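I caught Hemant Pathak on a Friday afternoon, October 23, 2020, which he told me was a mistake on my part, since his budget for next year was due Monday and he could talk about nothing else. Fine by me! Hemant buys equipment for Drevden, a shop that puts together small control boxes, and I wanted to hear how a place that size shops for a gripper.

"Everybody asks what the arm costs," he said. "I ask what's on the end of it. Fingers, pads, brackets, the little board, the cable that goes to the little board. That's where my money goes."

He keeps a spreadsheet (of course he does) and it has 53 lines. The arm is one of them. Finger pads get their own line, and he budgets 5 spare sets a year at each station -- he used to plan on two and got yelled at.

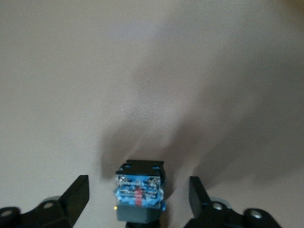

Gripper fingers on either side of the sensor module, with its stacked blue boards.

The sensor module was the big fight this year. Hemant had a quote from Cullisum for a sealed unit, and his colleague Asger Skov wanted to stay with open boards he could get at with a screwdriver. "Asger won," Hemant said. "The sealed one was $900 more per station, and if it quits you mail it back and wait. I can't plan around waiting."

I asked Asger about it later and he was less diplomatic. "I like to see the solder," he told me. He did admit that open boards mean somebody has to keep them clean, and he's asked for seven hours a month to do it. That went in the spreadsheet too, under labor, and Hemant is still grumbling.

So what gets cut? Probably the second station, at least until spring. The Nendau line can live with one -- "live" was Hemant's word, Asger made a face -- and the final numbers go upstairs in November. He's also holding back a little for shipping, after the last crate of brackets came in with a freight bill bigger than the brackets.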